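Vilta Laundry Co-operative
Equipment Planning Meeting - Minutes
November 4, 2019, upstairs meeting room, Kasley Road
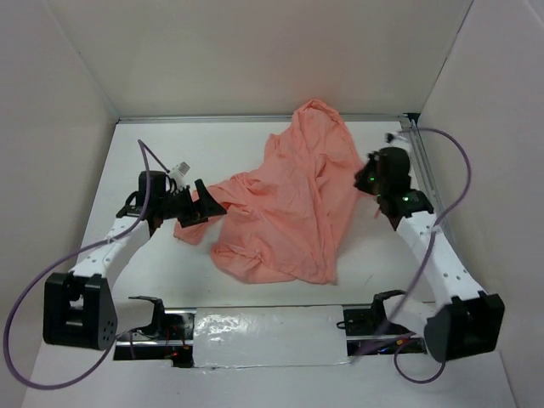 Two-arm cell with a pink garment on the table.

Present: Tarcísio Figueiredo (chair), Odile (operations), Marek (maintenance), Shu-Fen (accounts), Bronwyn (floor supervisor, finishing), Rahel (minutes)
Apologies: Desmond (transport)

1. Minutes of the last meeting

Accepted with one correction. In item 4 the colour of the new cart covers should be grey, not green. Marek asked that the spelling of Villalobos is also corrected in the supplier list.

2. Folding cell - buy, lease or wait

Tarcísio opened the item. The question for this meeting is whether we put a second two-arm cell in the budget for next year, and if yes, under which heading. He reminded everybody that no order can be signed today. The board only wants a recommendation and a figure.

Odile reported on the garments. Towels and pillow cases are not the difficulty, because they are already folded on the old flatwork line. The difficulty is shirts and other pieces with sleeves. A garment arrives on the table in a heap, as in the picture on the first page, with the sleeve bent and thick folds at one end, and it must be opened flat before any folding can begin. She would like the supplier to quote for this spreading step separately from the folding step. At present the Millow offer puts both under one line and we cannot see what we pay for.

Bronwyn said the finishing staff are interested but they have doubts. Her main concern is the speed at the busy hours. She does not want the cell placed between the dryers and the sorting bench, where people walk with full carts. She asked that the place is decided before the money is decided. There was a long discussion about this and no full agreement.

Shu-Fen asked if used equipment was considered. Marek answered that he spoke with Villalobos by telephone. They have used arms sometimes, but without support for the grippers, and he would not recommend it for us.

Agreed: to recommend one additional cell, leased and not purchased, with the place to be marked on the floor plan before the recommendation goes to the board.
Action: Odile to ask Millow for a quote in two lines (spreading, folding). Bronwyn and Marek to mark the floor plan.

3. Spare parts and small items

Marek gave his list. The first need is finger sets for the two-finger grippers. He wishes to keep 2 full sets on the shelf for each cell. He also asks for spare cables. The purple cables run outside the arm in a wide loop, and he prefers to have a replacement of each length in the store - waiting for delivery from overseas is too long.

He also raised the tabletop. On a white surface any mark is easy to see, and there is a thin dark line near the corner of the garment in the picture. He did not want to say if it is a scratch or only dirt. Odile thought a replacement top should be quoted anyway, so that we know the price.

The quote received for spare parts is $3079, delivery included. Shu-Fen noted that the small equipment heading has over $1000 left, so the rest must come from maintenance or wait until May. Tarcísio preferred to divide the order: fingers and cables now, tabletop later. Nobody was against.

Agreed: to divide the order as above.
Action: Marek to request a new quote without the tabletop. Shu-Fen to confirm the exact balance of the heading.

4. Training

Bronwyn asked how many of the floor staff will be trained, and if the hours are paid from her budget or from the equipment budget. Tarcísio said the hours should be counted as part of the cost of the cell, otherwise the lease looks cheaper than it is. Shu-Fen will add a line for it. The names of the staff will be proposed by Bronwyn after she speaks with each of them. Written instructions must be in plain language, with large print, and a copy must stay beside the cell.

5. Other business

The compressor in the press room is again noisy. Marek will look at it, this is not an equipment purchase for the moment.

Odile asked if the labelling printer can be moved to the same budget heading as the scanners. Shu-Fen sees no problem with it.

Rahel asked that papers for the meeting are sent earlier. The Millow offer arrived the same morning and not all members had read it.

6. Next meeting

To be fixed by e-mail when the new quotes are received. The floor plan will be the first item.

Minutes taken by Rahel. Corrections please in writing to the office.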